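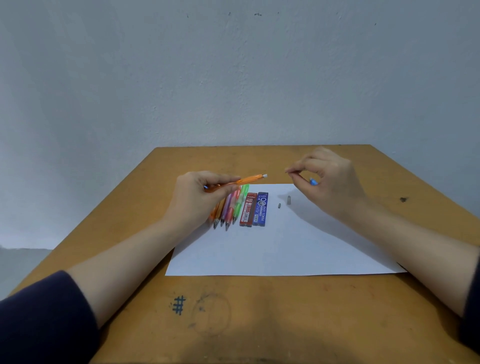 # Zilham: The Complete Series (3-disc set)

Zilham ran for one season on a channel most people got by accident, and it has been more talked about than watched ever since. This set should help with the second part.

The story, if you missed it: Alina Dobre plays Cârstea, a tax inspector sent to a mountain town to find out why it has never filed a return. Floarea Onu plays the mayor, who would like her to have some soup first. By the second episode Cârstea has lost her car, her briefcase and most of an argument with a goose. The tax question does get answered, in the finale, in a single line that many viewers missed while making tea.

**What you get**

- Every episode, in the order the writers wanted. The channel showed two of them backwards, and a whole fan theory grew out of it. Our apologies to the theory.
- Commentary by Dobre and Onu on three episodes. They stay on topic for nearly 40 minutes of the first one.
- The unaired pilot, with a different mayor and a much worse goose.
- A booklet with the episode guide and the full words to the town anthem — all the verses, including the one about drainage.

**Picture and sound**

Karkard went back to the original tapes for this release. Night scenes are now dark on purpose. The sound is the original stereo, and the laugh track the channel asked for has been left off, although you can switch it back on from the setup menu if you enjoy being told.

**Good to know**

Dialogue is in Romanian with English subtitles. The subtitles are new, and the mayor's proverbs finally make as much sense as they ever did. Discs are region free. The case is the thick kind, so measure your shelf.

The Drorix edition from a few years back had only the broadcast cut and no extras. If you own that one, the pilot and the commentaries are the main reasons to buy again.

Orders placed before noon go out the same day, except on Saturday, when they go out Monday. Unopened sets can be returned. Opened sets can be lent to a friend.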